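Teaching two arms to sort phones by remote control

Vendors say an afternoon is enough. I doubt it. Our Stetside notes ask for 77 clean runs before you train anything, and I'd call that low.

Step 1. Pick up slowly
Close the fingers on the case edges and keep off the buttons.
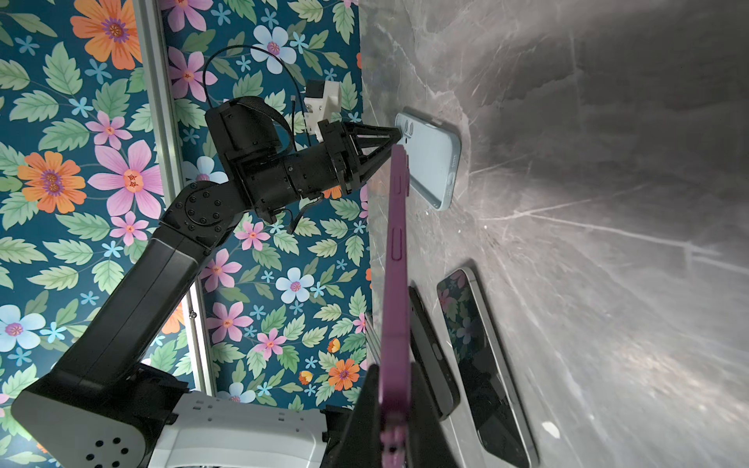
Žofie Paulík drives with both hands from the first run. I'd start with one arm – most people fight the second.

Step 2. Set the row
Leave a gap between phones wide enough for a fingertip. Screens up. 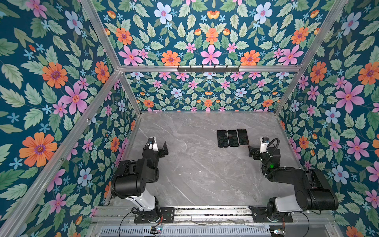
Step 3. Record, then throw runs away
Watch the wrist views before you keep anything. Glare on dark glass can fool a model. 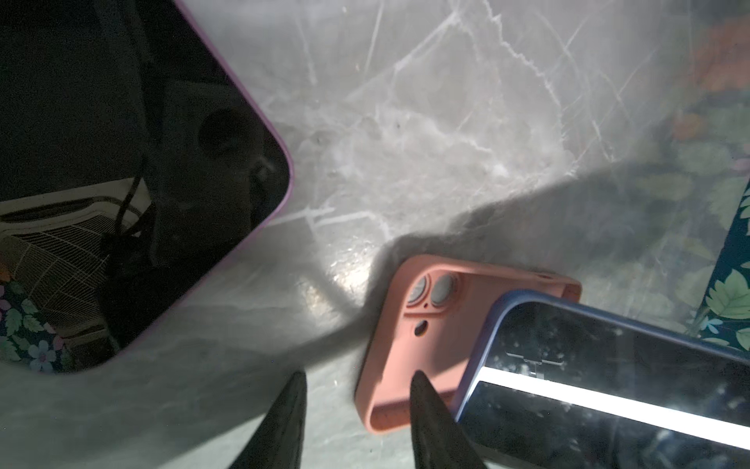
We cut 3 runs on Friday for that alone, and I still don't trust the rest.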